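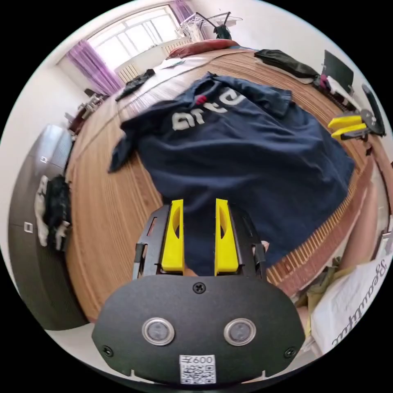
Previdência complementar: portabilidade do plano Renell para PGBL

tarcila_pv
Trabalhei na Iretti até março e tenho saldo no plano fechado administrado pela Renell. A empresa ofereceu três saídas: resgate, portabilidade ou autopatrocínio. A contribuição mensal somada (minha parte mais a patronal) era de R$ 1336. Optei pelo regime regressivo na adesão. Alguém já portou desse plano para um PGBL aberto? O prazo de acumulação zera?

quadrante77
Não zera. Na portabilidade entre planos no regime regressivo, o tempo já acumulado acompanha os recursos. Confira se o termo de portabilidade traz o histórico de aportes por data. No meu veio só o saldo total e tive de pedir correção.

mlobo_atuarial
Complementando: verifique a taxa de carregamento na entrada e a taxa de administração do fundo de destino. O plano da Valderrama que me ofereceram não cobrava carregamento, mas a administração consumia boa parte do rendimento.

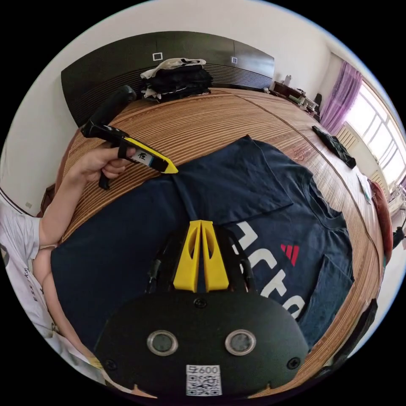 Camiseta azul-marinho estendida na cama

quadrante77
Discordo em parte. Taxa isolada diz pouco. Compare o rendimento líquido de 5 anos, no mesmo perfil de risco.

mlobo_atuarial
Rendimento passado é variável, taxa é contratual. Em prazo longo eu começo pela taxa.

tarcila_pv
E o autopatrocínio? Pela simulação eu assumiria as duas partes, os R$ 1336 inteiros. Existe ainda o benefício proporcional diferido, sem novos aportes, com custeio administrativo descontado do saldo — isso não constava na carta.

skus_norte
Fiquei no diferido quando fecharam a unidade de Skusville. O desconto no meu caso foi de R$ 572 no primeiro ano. Peça o regulamento completo; a carta é só um resumo.

quadrante77
R$ 572 por ano sobre saldo pequeno pesa bastante. Sobre saldo alto é irrelevante. Sem o saldo não dá para recomendar nada.

tarcila_pv
Prefiro não publicar o saldo. Solicitei o regulamento e o extrato por data de aporte. Se a diferença de custo anual passar de R$ 2000, faço a portabilidade.

mlobo_atuarial
Critério razoável. Veja também a data-limite da opção no extrato e guarde o protocolo do pedido.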